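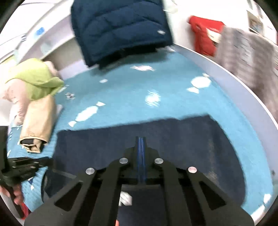
So I finally made it to the open house at Raltwood, the home-skills place out past Raltport, and I went straight for the clothes folding room (of course I did!). They teach it on a bed, the way most of us end up doing it at home, with a turquoise cover printed with wrapped candies. I want that cover so badly.

Dark clothes were the topic when I got there. You lay the thing out flat, smooth it toward the edges, and only then think about folding. I've been skipping the smoothing for 17 years and my drawers show it. Then came denim, which is stubborn stuff. The hems have all that stitching and they like to bunch and curl, so you start there and leave the part with the label for later.

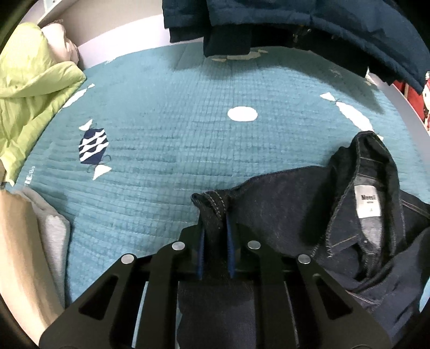 Iolanda Evangelista wrote to me afterward that she does denim the other way around, label end first, and lets the hem sort itself out in the drawer. I tried it on 12 pairs of jeans last night and I'm still with the hem people, sorry Iolanda! Parking was free, and the coffee was good too.

Filed under: Days Out, Home & Laundry
Last updated 21st February
Contact | © Raltport Rambles | Back to top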